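Sorting the toys before we move from Tanville, one small thread. I have 20 paper bags with handles and I want to use every one.

Balls go together in a bag. My first rule – no plastic bags for toys, the kids can't see what is inside.

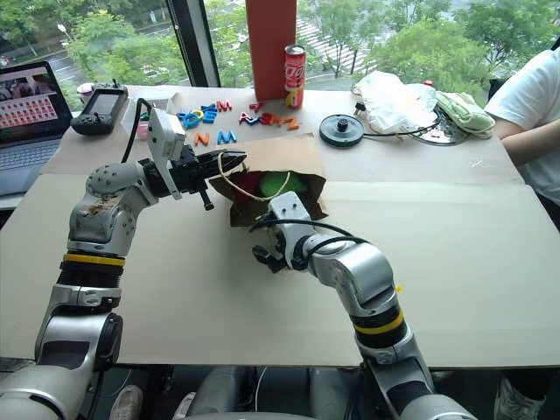
Second rule: each bag gets a label before it leaves the table. Last move I skipped this and opened everything 2 times.
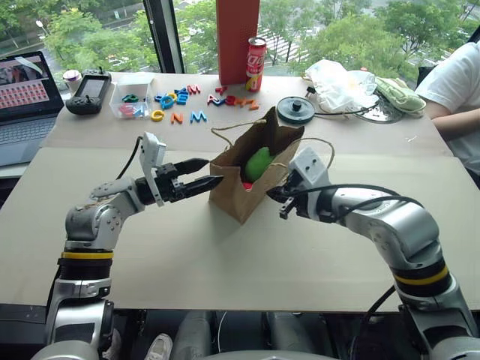 Foam letters are the hardest, they go everywhere. I always keep them for last. The clear box already has some letters in it, and the C, N and M can go in next. Then I will look under the sofa for the others.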